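Paper bags from the co-op keep splitting on the walk home, any tricks?
Posted by Larysa Hladun, Sun 23 October

Hi all! We moved to Nallitholm in March and I do nearly all our shopping on foot now (no car, and I kind of love it). My problem is the paper bags. I get two blocks from the store and the bottom starts going, usually the one with the milk in it. Last week I lost a jar of pickles right in the crosswalk. I own totes but I forget them constantly. Is there some way of packing these things that works, or should I just give up and get a cart?

Kekeli Mahama
Get a cart. I have a Resosport one, two wheels, folds flat behind the door. Never looked back.

Jerome Saludo
I bagged groceries for 2 summers in Dostbridge, so I have opinions! The milk is what's killing you. Anything out of the cooler sweats, and wet paper tears like tissue. Ask for cold stuff to go in its own bag, or wrap it in a produce bag first. Cans and jars flat on the bottom, boxes standing up along the sides, bread and eggs on top. And carry it from underneath, hugged against you like a toddler.

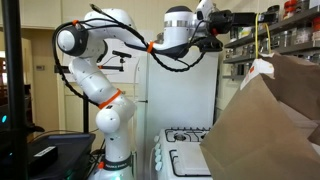 Doubling up helps too, but open the first bag all the way and push it right down into the second so the corners line up. If there's a gap at the bottom, the inside one takes all the weight and you've gained nothing. I save the good ones for the recycling, and my sister cuts hers up for book covers.

Amna Tarar
Agree with Jerome on the milk. Also, hang your totes on the front doorknob. I still forget mine half the time, but it was way worse before.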